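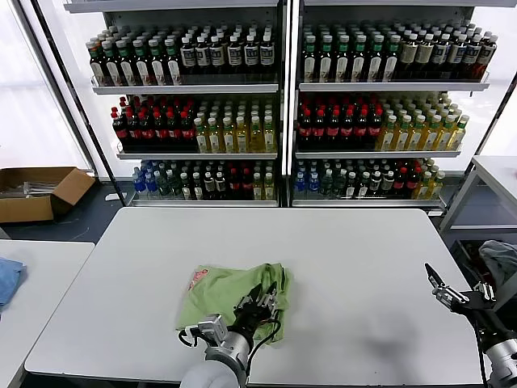
T-shirt vert clair sur la table grise, devant les rayonnages de boissons.

La salle de Follora, côté réserve

Cette page rassemble nos notes et nos vues de la salle de Follora pendant le rangement de janvier. Elle sert à la fois de boutique d'appoint et de lieu de tri pour le linge. Les deux activités se partagent le même sol gris foncé, et il faut s'en accommoder : les boissons restent contre le fond, le linge passe par les tables.

Le tri du linge

Les T-shirts arrivent en vrac et sont étalés un par un. Le vert clair de la photo porte un petit motif imprimé rose et rouge. Il est encore froissé, à plat sur le plateau. Pour ce genre de pièce, Hui-mei Sin demande de ramener d'abord les manches vers l'intérieur, puis de plier en 3 dans la longueur. Le motif doit rester visible sur le dessus de la pile.

Un vêtement bleu, plié, est posé sur l'autre table, à gauche. Les articles bleus et les articles verts vont dans des piles séparées – c'est une habitude prise chez Udetti, où le linge était rendu par couleur.

Les rayonnages

Le meuble est en métal blanc, en deux travées de trois niveaux. En haut, les bouteilles sombres à bouchon vert ou blanc. Au milieu, les bouteilles sombres de type cola, à bouchon rouge, à côté des jaunes à bouchon vert. La disposition est la même dans les deux travées.

Le niveau du bas est plus mélangé : petites bouteilles d'eau à étiquette bleue, bouteilles vertes, bouteilles sombres, quelques bouchons rouges, puis des jaunes à l'extrémité droite. Barış Toprak souhaite le réorganiser au printemps, avec l'eau regroupée d'un seul côté. Les réglettes de prix transparentes ne bougent pas.

Les cartons

Un carton brun est resté ouvert au sol, à gauche du meuble, avec des éléments gris et plats à l'intérieur. Les cartons vides sont pliés et descendus avant 15 heures, heure du passage de Rundton.

Pour proposer une vue de la salle ou signaler une erreur dans les légendes, écrire à Hui-mei Sin. Les pages Eklund et Udetti suivent la même présentation.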